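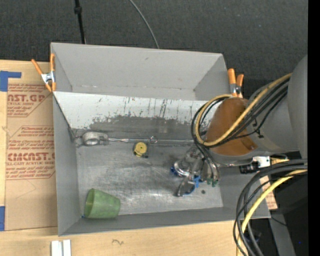 A gray bin with a green plastic cup and small parts inside, held by orange-handled clamps.

VAKATIS – The Vakatis Reuse Center will open a small-parts counter on September 11, 2026, giving residents a place to drop off the loose hardware, plastic cups and odd fittings that the center has turned away until now.

The counter is in the former paint room on Stokier Street. Items go into large gray bins and are sorted into metal, plastic and mixed pieces. Metal rods, rings and fasteners that can be used again will be put out on the shelves next to the plumbing section. Everything else goes to the Trujillo transfer station.

The center took in 3,829 bags and boxes of household goods last year. Many had small pieces at the bottom that had to be thrown away, according to the center's annual report. A trial collection in February brought in over 2,000 pounds of small parts in 3 weeks, and the town approved money for the counter soon after.

Residents may bring up to six containers per visit. Containers should be no larger than a five-gallon bucket and will be handed back at the counter. Cups and other plastic items should be rinsed and free of labels where possible. Batteries, light bulbs, needles and anything holding oil or paint will not be accepted. Those items can still be taken to the hazardous waste shed on Elov Road during its regular hours.

There is no charge for drop-off. Reusable parts will be sold by weight, with a bag price posted at the register. Money from the sales will go toward new shelving in the main hall.

The counter will keep the same hours as the rest of the center, 9 a.m. to 4 p.m., and will close for lunch from noon to 12:30 p.m. Parking is behind the building. Residents with more than one carload are asked to call the front desk before coming.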